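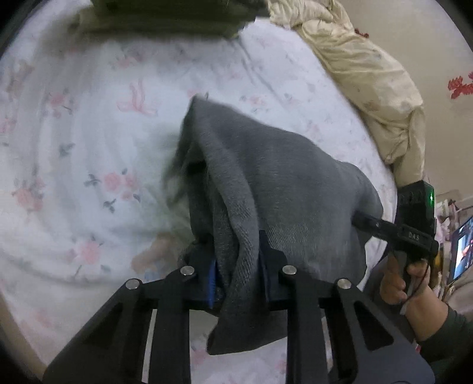
Folding knitwear is the practice of laying a knitted garment flat and turning it in on itself for storage. Knits are usually folded and kept on a shelf or in a drawer, as hanging can stretch the shoulders. A bed is a common place to do it.

The garment is spread face down, the sleeves are brought across the back, and the hem is turned up towards the neck. Heavy knits take fewer folds than light ones.

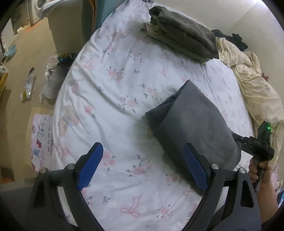
Vibeke Bach holds that the sleeves should go in first and the sides after, and her Lalthorpe household booklet gives only that order. Other writers fold sides and sleeves together.

Dark knits show lint picked up from bedding and are often brushed before being put away.

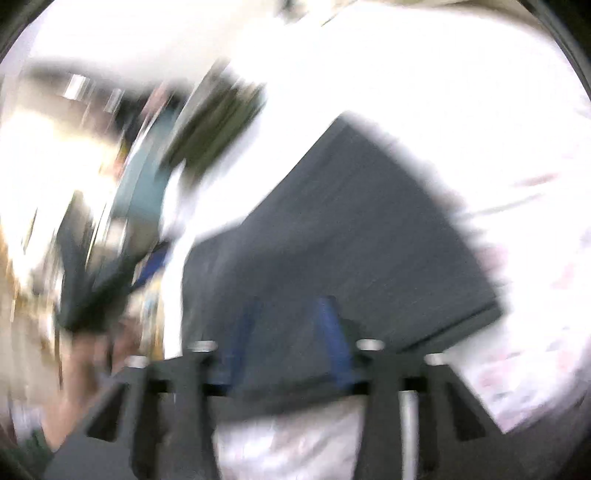

According to Oluf Bach, a folded jumper should be turned over each November so that the crease does not set. The habit is not widespread outside Lalthorpe.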